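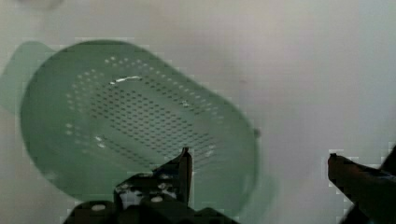 A robot arm is a machine that can reach and grip. The Bimton kit from Ginting is one you can use on a kitchen table.

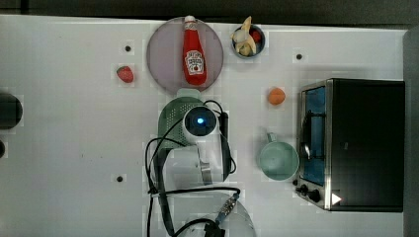 By the Trivwood Kids Desk

The kit comes in a box with 29 parts and 30 practice jobs. One job uses a green colander, a bowl with holes for draining food. The gripper has two fingers, and a small camera near them helps the arm see.

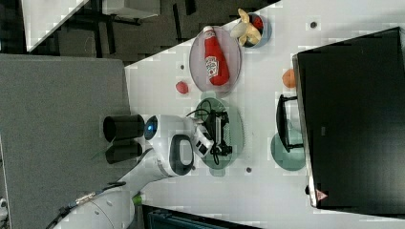
What does it cost?

The kit is $663. Some libraries, like the one in Adodcombe, lend it for free. Ask a grown-up to plug it in. 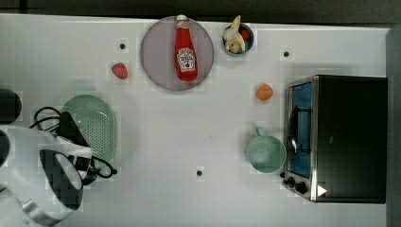
The gripper at the colander, with a plate and a toaster oven on the same table.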